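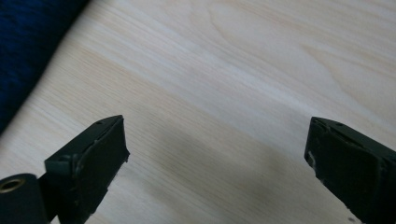
Pale wood-grain top, close up. The grain runs in fine wavy lines.

Fladier Folding Table

A light wood-grain table with rounded corners, made for folding clothes and other laundry work at standing height. Sold as a single table or as a pair. Item number 318.

Product details

The Fladier is a plain table with one job. It gives you a clear, flat top that is big enough to lay out a jacket, a pair of work pants or a bath towel without anything hanging over the side. There are no drawers, shelves or raised edges. You can work from any side of it.

The top has a very light, almost cream color with a soft beige-pink cast. Grain lines are fine and mostly run at a slant, some of them straight and some in long, gentle arcs. The pattern differs from one top to the next, so two tables placed side by side will match in color but the lines will not meet up. If you are ordering a pair and want tops from the same batch, write "same batch" in the order notes and we will check stock before shipping.

We offer one color only. Most of our customers fold a lot of dark clothing, such as uniforms, navy workwear and black aprons, and the pale top makes it easy to see the edge of the cloth, along with any lint or a loose button. White sheets and towels are a little harder to see on it. If you handle mainly white linen, look at the Prirmont table in gray, which has the same legs and the same height range.

The corners are rounded so that knits and thin linings don't catch as you pull them across.

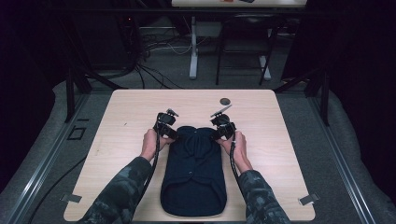 Long items do best laid straight up and down the table, with the narrow end away from you. Smooth the body of the garment flat first, bring the sides in, and then turn up the end nearest you. Padded or bulky pieces need a second press with the flat of your hand before the last fold. For stacks, leave the finished pieces at the back and keep the front of the top free.

Specifications

Top: light wood-grain finish, rounded corners
Top depth: 600 mm
Height: adjustable by 80 mm, set at each leg
Feet: screw-in, with felt pads included
Maximum load: 80 kg, spread evenly
Warranty: 5 years on the top and legs
Assembly: required, hex key supplied

What is in the box

One top, four legs, a bag of screws, a hex key, four felt pads and a printed instruction sheet. The Trundik caster set is sold separately and replaces the standard feet. Casters add to the height, so set the legs lower if you fit them.

Assembly

Lay the top face down on a blanket or on the flattened carton. Fit all four legs loosely before tightening any of them. Turn the table over with a second person, set it where it will be used, and adjust the feet until it stops rocking. Check the screws again after the first week of use.

Care

Wipe with a damp cloth and dry the top afterward. A little dish soap is fine for marks from ink or fabric dye. Do not use scouring pads or bleach. The top is not meant for ironing or for use with a steamer. If you need to press items on it, use a Mutiso heat mat under the work. Zippers and metal snaps can leave fine scratches when dragged, so lift heavy garments when you move them.

Shipping and returns

Tables ship flat in one carton. Unused tables may be returned in the original packaging, and the buyer pays return shipping. Please inspect the corners of the top when the carton arrives and tell us about any damage before you start assembly. Replacement legs, feet and screw packs are kept in stock. Replacement tops are made to order.

Related items

Prirmont table, gray top
Trundik caster set, locking
Mutiso heat mat
Felt pads, pack of four

Page last updated 26/06/2023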